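Start | Studiengänge | Projektberichte | Bibliothek | Kontakt

Projektbericht im Modul »Empirisches Arbeiten«

Lärm und Rückzug in studentischen Lernräumen: eine Erhebung am Standort Nolard

Verfasst von Yupin Sangkhawat und Dariusz Kaczmarczyk
Betreuung: Gertraud Marti
Abgabe: 9. Juni 2019

1. Ausgangslage und Fragestellung

Der Standort Nolard verfügt über drei allgemein zugängliche Lernbereiche: den Lesesaal der Bibliothek, den offenen Arbeitsbereich im Erdgeschoss und die Gruppenräume im Nordflügel. In der letzten Studierendenbefragung wurde die Geräuschkulisse in diesen Bereichen mehrfach als störend bezeichnet, ohne dass die Rückmeldungen nach Ort oder Tageszeit unterschieden worden wären. Der vorliegende Bericht geht der Frage nach, welche Geräusche die Studierenden als belastend empfinden, wie sie darauf reagieren und welche Bedeutung sie der Möglichkeit des Rückzugs beimessen.

Die akustische Ausstattung der Räume selbst ist nicht Gegenstand der Untersuchung. Bauphysikalische Messungen hätten den Rahmen des Moduls überschritten und sind nach Auskunft der Betriebstechnik für einen späteren Zeitpunkt vorgesehen.

2. Begriffe

Unter Lärm wird in diesem Bericht jedes Geräusch verstanden, das von der befragten Person als unerwünscht beschrieben wird. Diese Festlegung ist bewusst subjektiv. Ein leises Gespräch am Nachbartisch kann eine konzentrierte Lektüre stärker beeinträchtigen als das gleichmäßige Rauschen einer Lüftung -- der Schallpegel allein erklärt die Wahrnehmung nur unvollständig.

Als Rückzug gilt jede Handlung, mit der sich eine Person dem Geräusch entzieht, also der Wechsel des Platzes oder des Raums, das Tragen von Kopfhörern oder Gehörschutz sowie der Abbruch der Arbeit. Nicht erfasst wurde der vorsorgliche Verzicht auf den Besuch der Lernbereiche, obwohl er in den Gesprächen wiederholt zur Sprache kam.

3. Vorgehen

Die Erhebung bestand aus einem schriftlichen Fragebogen und ergänzenden Leitfadengesprächen. Der Fragebogen lag im Juni in allen drei Bereichen aus und konnte zusätzlich über das Portal Clirnix ausgefüllt werden. Insgesamt gingen 281 auswertbare Bögen ein. Für die Gespräche meldeten sich 17 Studierende aus verschiedenen Fachrichtungen. Die Gespräche wurden protokolliert und anschließend thematisch geordnet.

Jomar Calimlim unterstützte die Verfasser bei der Eingabe der Papierbögen. Die Kategorien für die offenen Antworten wurden zunächst getrennt gebildet und danach abgeglichen. Bei abweichender Zuordnung entschied die Betreuerin.

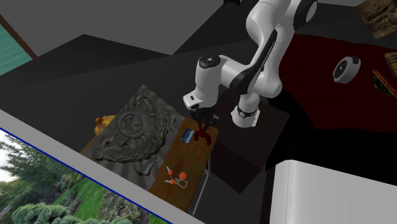 Abb. 1: Roboterarm mit Greifer über einem schmalen Holztisch (Computersimulation).

4. Ergebnisse

4.1 Störende Geräusche

Am häufigsten genannt wurden Gespräche anderer Personen. Dies gilt für den offenen Arbeitsbereich ebenso wie für den Lesesaal, in dem Gespräche nach der Hausordnung untersagt sind. Es folgen Telefonate, das Rücken von Stühlen und zufallende Türen. Technische Dauergeräusche spielen in den Antworten eine untergeordnete Rolle.

Auffällig ist die unterschiedliche Bewertung gleicher Geräusche. Im offenen Arbeitsbereich werden Gespräche eher hingenommen, solange sie erkennbar dem Studium dienen. Im Lesesaal führt bereits kurzes Flüstern zu Unmut. Eine Befragte formulierte es im Gespräch so: »Unten rechne ich damit. Oben bin ich extra hingegangen, damit es still ist.« Die Erwartung an den Ort prägt demnach das Urteil mit.

4.2 Umgang mit Störungen

Die verbreitetste Reaktion ist der Griff zum Kopfhörer. Fast 60 Prozent der Befragten geben an, diesen regelmäßig zu verwenden, ein Teil davon ohne Musik und allein zur Dämpfung. Den Platz zu wechseln kommt für 37 Prozent in Betracht. Die direkte Ansprache der störenden Personen wird dagegen selten gewählt. In den Gesprächen wurde hierzu auf die Sorge verwiesen, als kleinlich zu gelten, sowie auf schlechte Erfahrungen mit früheren Versuchen.

4.3 Bedeutung des Rückzugs

Einzelarbeitsplätze mit seitlicher Abschirmung sind in den Gesprächen der am häufigsten geäußerte Wunsch. Mehrere Personen betonten, dass ihnen bereits das Wissen um einen verfügbaren stillen Platz die Arbeit erleichtere, auch wenn sie diesen nicht aufsuchten. Die Gruppenräume werden in Prüfungszeiten teilweise von Einzelpersonen belegt, was wiederum Gruppen in den offenen Bereich verdrängt.

5. Diskussion

Die Ergebnisse sprechen dafür, dass die Belastung zu einem erheblichen Teil auf die ungeklärte Nutzung der Räume zurückgeht. Wo Regeln bestehen, sind sie den Befragten nur teilweise bekannt; wo sie bekannt sind, wird ihre Einhaltung kaum eingefordert. Ryszard Zawadzka, der die Bibliothek vertritt, wies in der Zwischenbesprechung darauf hin, dass der Aushang zur Hausordnung seit dem Umbau an weniger sichtbarer Stelle hängt.

Einschränkend ist festzuhalten, dass der Fragebogen überwiegend von Personen ausgefüllt wurde, die die Lernbereiche ohnehin nutzen. Wer sie wegen des Lärms meidet, dürfte in den Daten unterrepräsentiert sein. Auch fiel die Erhebung in eine Zeit hoher Auslastung. Eine Übertragung auf das gesamte Studienjahr ist daher nicht ohne Weiteres zulässig.

6. Empfehlungen

Es wird empfohlen, die drei Bereiche durch eine einheitliche Beschilderung als still, leise oder offen auszuweisen und die Gruppenräume in Prüfungszeiten nur noch für Gruppen buchbar zu machen. Im hinteren Teil des Lesesaals sollten probeweise abgeschirmte Einzelplätze eingerichtet werden. Die Stühle im offenen Bereich können mit Filzgleitern versehen werden -- eine Maßnahme, die ohne Umbau auskommt.

Eine Wiederholung der Befragung nach Umsetzung der Beschilderung wird angeregt. Der Fragebogen und das Kategorienschema sind im Anhang abgelegt und können von nachfolgenden Projektgruppen über das Sekretariat angefordert werden.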